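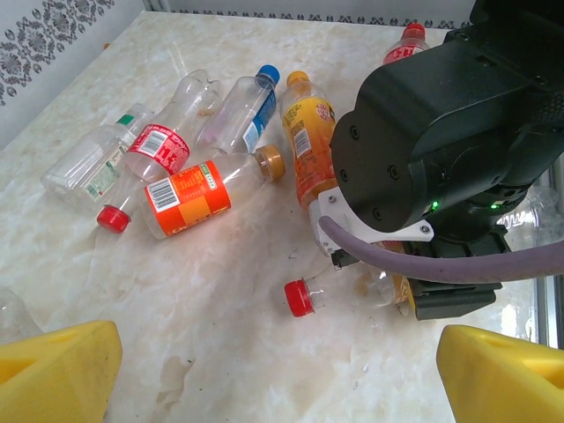

Vue poignet, poste Tanham : bouteilles sur plateau marbré.

Contrôle avant essai, méthode Cedetti (saisie d'objets transparents)

Câble violet, passage au poignet : à revoir, l'arc me paraît large.
Voyants verts : allumés. Ne prouve rien sur l'arrêt d'urgence, à tester à part.
Doigts jaunes : surface éraflée. Usure à noter avant toute comparaison.
Plateau : tache grise, traces. À nettoyer.
Liquide : reste orange dans une bouteille. Vider ou déclarer.
Résultat annoncé : plus de 539 saisies, 2 chutes. Critère de chute non fourni. Réserve maintenue.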